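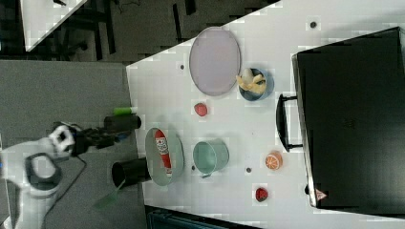

Saimi Laaksonen asked after the last class whether a banana in a bowl counts as one item or two when a table is being cleared. For this unit it counts as two. The bowl is a container, the banana is its contents, and each gets its own line on the clearing sheet.

## Unit 3 – Clearing a mixed table

Reading: Miettinen, section 2. Bring the Tultik worksheet.

### Terms

- **Container** – any open vessel that can hold another item: bowl, cup, pail.
- **Flat ware** – plates, oval or round. Items can rest on flat ware but are not held by it.
- **Contents** – an item inside a container, whether or not it belongs there.
- **Loose item** – an item lying directly on the table surface.

### Worked case

The lavender-gray oval plate is flat ware. The blue bowl is a container with a banana as contents. Part of the banana lies over the rim, and it is still recorded as contents. The strawberry is a loose item.

The gray-green oval bowl is also a container. Its contents are a red tube-shaped bottle with a white label. Food and bottles are sorted separately, so this line is marked "remove before stacking". The pale teal cup or pail is entered as a container, handle noted.

### Order of work

1. Loose items first. Small fruit rolls when plates are moved.
2. Contents that do not belong with tableware.
3. Food in bowls. Fruit goes to the fruit tray, whole.
4. Containers, smallest to largest.
5. Flat ware last.

Irja Väisänen's group reversed steps 4 and 5 in the April trial. The plate then became the base for the stack, and the oval bowl did not sit level on it. Either order is accepted in the assignment if the reason is written down.

### Recording

Use form 1581 for the sheet and form 1684 for corrections. Colour is written before shape, and shape before type (e.g. "blue round bowl"). Where the type is uncertain, enter both words with a slash – cup/pail – and leave the entry open until the item has been handled.

### For next class

Fill in one sheet for a table at home after a meal. Include at least one container with contents. Do not tidy the table first.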